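Ulldale Toy and Game Library
Progress report to the Vitell Fund, period ending June
Prepared by Moushumi Mridha

Summary

The grant covers cleaning, checking and relabeling the games we lend to schools and families, with a focus on French-language sets. At the end of June, 428 games had been checked and returned to the shelves. Work is on schedule. Two items need a decision from the Fund and are listed at the end.

1. French-language games

The animal guessing boards are the most requested items in this group. Each board is a red-and-white rack with picture cards in small windows and red flaps that tip forward. The names are printed in French on white labels, among them Poisson, Pingouin and Rouge-Gorge. Teachers at Kpodo School use the boards for vocabulary work with beginners. We now check every card for a readable label before a board goes out. 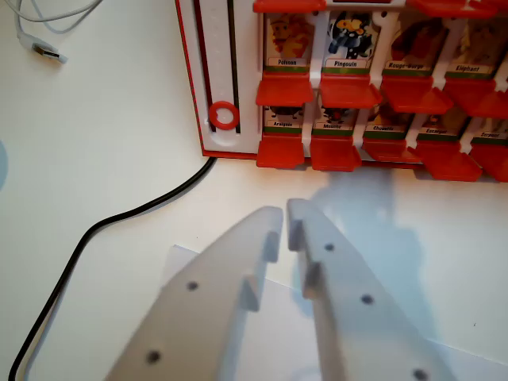 2. Repairs and spare parts

Tormod Sjögren carries out the repairs. Flaps get the hardest use of any part on these boards, and he now tests each one by hand when a board comes back. The side panel is checked at the same visit: the red ring at the bottom of the channel has to be in place, and the small raised dimples in the channel are cleaned with a soft brush.
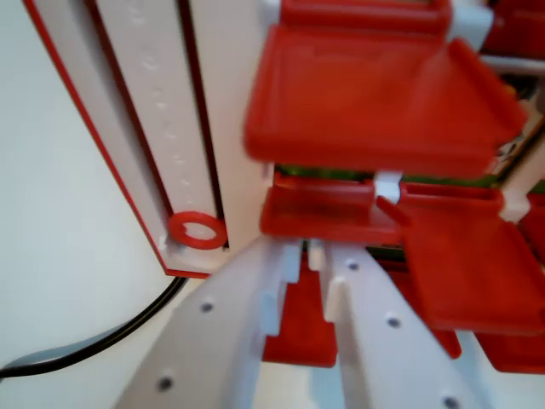

Spare flaps are ordered through Zivov, which has been slow to deliver. Boards waiting for parts are kept on a separate shelf and marked as unavailable in the catalog, so families do not reserve them by mistake.

3. Decisions needed

We ask the Fund to approve moving the unspent printing money to spare parts. We would also like to extend the loan period for schools from two weeks to a full month. Kpodo School has asked for this, and it would not change the budget.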